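Winter short breaks come to Pronstead as Siregar takes on the Cirnach cottages

Three-night and four-night stays will be on offer right through the colder months, and owners have been busy with the paintbrush. 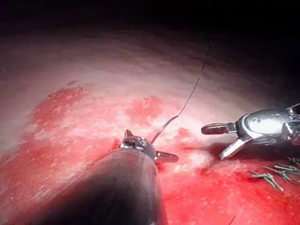 Page last updated: October, 4.20pm

Anybody who has tried to book a long weekend in Pronstead out of season will know how it used to go. You found a cottage you liked the look of, you saw that it was standing free, and then you discovered that it could only be had from one changeover day to the next, a full week or nothing, with the linen to be ordered separately by telephone before noon. Plenty of people gave up at that point and went to a hotel along the coast, which was a pity, because Pronstead in November with the tide coming in and the fire lit is a very nice place to be.

That is all set to change this winter. Siregar, the holiday letting agency with the green door at the top of Pronstead hill, has taken over the bookings for the cottages up the valley at Cirnach, and the two lists are being run as one from the end of this month. There are 94 properties between them, from a one-bedroom former coal store (much cosier than it sounds) to a farmhouse that sleeps fourteen and has a dining table you could hold a small wedding at. Every one of them will be open for short breaks between now and the spring, apart from the few whose owners like to keep Christmas and New Year for their own families.

Kęstutis Strazds has looked after lettings at Siregar for a good while now, having started there as a summer changeover cleaner, and he has spent most of the past few weeks driving up and down the valley with a boot full of kettles and door keys. He told us over a pot of tea that he had been hoping to do something of the sort ever since he first saw how many cottages stood dark in the winter.

"People would ring up in October and say, can we come on Thursday and go home on Sunday, we only have the long weekend," he said. "And I would have to say no, with six lovely houses sitting there with nobody in them. It made me quite sad, if you want the truth. A house wants somebody in it. The ones that are let all winter are always the warmest and the driest when you open them up in March."

How the new bookings will work

Short breaks can be three nights or four, and guests may arrive on any day of the week provided that the cottage is free and there is time to get it ready. Arrival is from 4pm and departure by 10am, the same as for the full weeks, although Kęstutis says that in the quiet months it is always worth asking for an earlier start or a later finish, and that the answer will very often be yes. Prices for a three-night break begin at £195 for the smaller cottages in Cirnach itself and go up to £437 for a family-sized house overlooking the harbour at Pronstead. The largest houses are priced separately and the office will be glad to work out a figure for anybody who gets in touch.

Bed linen and towels are now included at every property on the list. This will be a change for guests who have stayed in Cirnach before, where it was the custom to bring your own or pay for a pack, and we suspect it will be a welcome one to anybody who has ever tried to fit four double duvets into the back of an estate car along with the dog. Beds will be made up before arrival. Cots are still to be made up by parents, and cot bedding is still to be brought from home, as most families seem to prefer it that way.

Logs are a slightly more complicated story. Cottages with a stove will have a first basket laid in for the evening of arrival, and after that they can be bought from the farm shop at the bottom of Cirnach, which has agreed to leave bags out under the lean-to for people arriving after it has shut. There is a tin for the money. Heating and electricity are included in the price for all stays, with no meters to feed, and two of the Cirnach cottages that still had coin meters in the cupboard under the stairs have had them taken out.

Both agencies had their own way of taking bookings, and it has taken some patience to bring the two together. Siregar has used Dateck for its calendar for several years, whereas Cirnach had a large red diary and a very good memory. The diary has now been typed up, every page of it, and all the cottages should be showing correctly on the website by the last week of the month. Until then, if you are after one of the Cirnach properties it is best to telephone, as a few of them may appear to be taken when they are free. Anybody who has already booked directly with Cirnach for this winter or next summer need do nothing at all. Their dates, their price and any deposit they have paid will be carried across just as they are, and a letter or an email will go out confirming it.

Dogs, children and late suppers

Well over half of the cottages will take a dog, and a good few will take two. There is a charge of £20 for each dog for a short break, and the office asks that guests mention them when booking, so that the right throws and bowls can be put out. The walled gardens at the harbour end of Pronstead are properly enclosed. Those up at Cirnach are mostly bounded by old hedges, and a small terrier with a mind of its own will find a way through, so if your dog is a wanderer do say so and you will be steered towards something with a fence.

Highchairs and stair gates can be had free of charge at any of the houses, again with a word beforehand. All the properties are non-smoking indoors. Three of the Cirnach cottages are on one level with a walk-in shower, and Kęstutis is hoping that two more will follow once their owners have finished with the builders.

For those who would sooner not cook on the first night, the inn at Pronstead is going to do a supper that can be left in the cottage fridge, ready to go in the oven. There will be a fish pie, a beef stew with dumplings and a mushroom and leek bake to begin with, and they may add to it if it proves popular. Orders need to be in by 11am on the day before arrival. The inn has also said that it will keep its kitchen open until half past eight through the winter, which it did not do last year, and which we are very pleased to hear, having once or twice arrived there at ten past with our hearts set on a plate of chips.

A bit of sprucing up

Owners were offered a hand towards the cost of getting their cottages ready for winter guests, up to £1000 for each property, to be spent on such things as draught-proofing, better lamps, thicker curtains and new mattresses. We are told the take-up has been very good, and that the curtain maker in the old chapel is booked up until after Christmas as a result. Several cottages on the quay have been repainted inside, and one or two have lost the rather fierce orange pine that had been with them for a very long time indeed. Regular guests with a fondness for it should look at the pictures before they book.

There has been some worry in the village about parking, and it would be wrong not to mention it. The lane behind the quay is narrow at the best of times, and with people coming and going on any day of the week there are bound to be more cars turning in it. Siregar has rented a strip of the field beside the boat park for the winter, with space for guests whose cottage has no parking of its own, and everybody staying on the quay will be sent a little map showing how to get to it. You can still pull up outside to unload. The bin collection is also moving to the early morning on that side of the harbour, and guests will be asked to leave their bags in the lidded bins by the slipway, where the gulls cannot get at them.

The keys for the Cirnach cottages will no longer be kept at the post office counter. Each house is to have a key safe by the door, and the number will be sent out a few days before arrival along with the directions. Do please read the directions, as the satnav will take you over the ford, and the ford is not always in a mood to be crossed after rain. The longer way round by the church adds a few minutes and the views are better anyway.

Bookings for short breaks up to the end of March are open now. The Siregar office at the top of the hill is open from 9am to 5.30pm, with a message service in the evenings, and you are welcome to call in and talk things over if you happen to be passing. Summer weeks for next year, for both Pronstead and Cirnach, will go on the website once the new calendar is finished, with returning guests being offered their usual week first.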